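About the Dallance Robot Club

We're an after-school club for anyone in Years 9 to 13 who likes making machines do something useful. Pacita Baluyot, who teaches physics here, started us off one May with a borrowed bench and a great deal of optimism, and we have grown to 23 members since (with a fair bit more noise). You don't need to have written a line of code before you join -- most of us hadn't.

This year's project is called Likel, and it is all about picking up medical supplies and sorting them into bins.

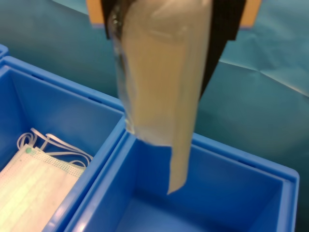

It sounds simple until you try it! Soft, shiny packets bend and slide in ways that a nice solid wooden block never would, and we have spent many happy evenings arguing over how hard a gripper ought to squeeze. Emiliano Zapata looks after our practice log, which stands at 797 attempts, good and bad, every one of them written up by whoever was at the keyboard.

What we do each week

- Plan the session together over biscuits
- Take turns at driving, coding and keeping notes
- Practise with packaged supplies such as sterile gauze swabs
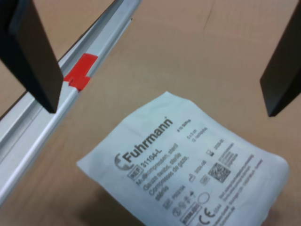 Joining us

We meet at 3 in the Wallner Room, straight after lessons, and you are very welcome to come and watch before you make up your mind. Parents too, if they can bear the chatter. Bring a notebook, tie back long hair, and ask as many questions as you like.

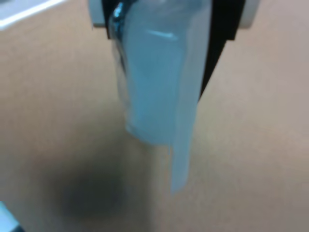
Likel project: gripping soft plastic

23 shares
3 comments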